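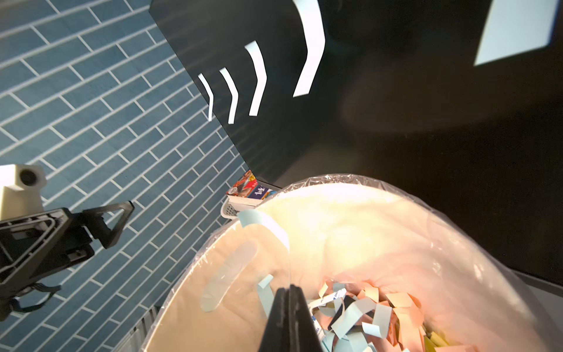

Uldis Navickas fand gleich zu Beginn, wir sollten das Ding nicht mehr "Aussetzer" nennen, sondern Störung, und zwar mit Nummer. Gut, also Störung 266, ich habe sie so eingetragen.

TOP 1: Greifer öffnet nicht über dem Papierkorb
Im Dezember ist das bei Ellum jetzt zum zweiten Mal passiert: Der Arm fährt in den Eimer, die Finger bleiben zu, und die Steuerung meldet trotzdem "Ablage fertig". Ich hab mir die Logs angesehen (1.193 Zyklen, puh!) und tippe auf den Öffnungsbefehl, der nach 30 Sekunden Wartezeit verfällt - beweisen kann ich es noch nicht. Paulauskas will erst das Kabel tauschen. Na gut, dann eben beides.

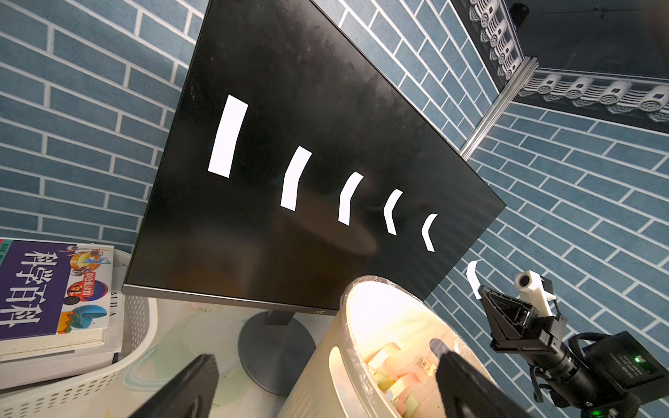

Arbeitsplatz mit Monitor, Papierkorb und Greifern

TOP 2: Hände weg vom Eimer
Darüber haben wir am längsten geredet. Jemand hatte bei laufendem Programm in den Beutel gefasst, passiert ist zum Glück nichts. Ab sofort gilt: erst Not-Halt, dann greifen, auch wenn nur ein Schnipsel klemmt! Den Aushang schreibe ich.

TOP 3: Ekavard
Angebot für den Ersatzgreifer liegt bei 1.866 Euro. Vertagt, bis das Kabel getauscht ist.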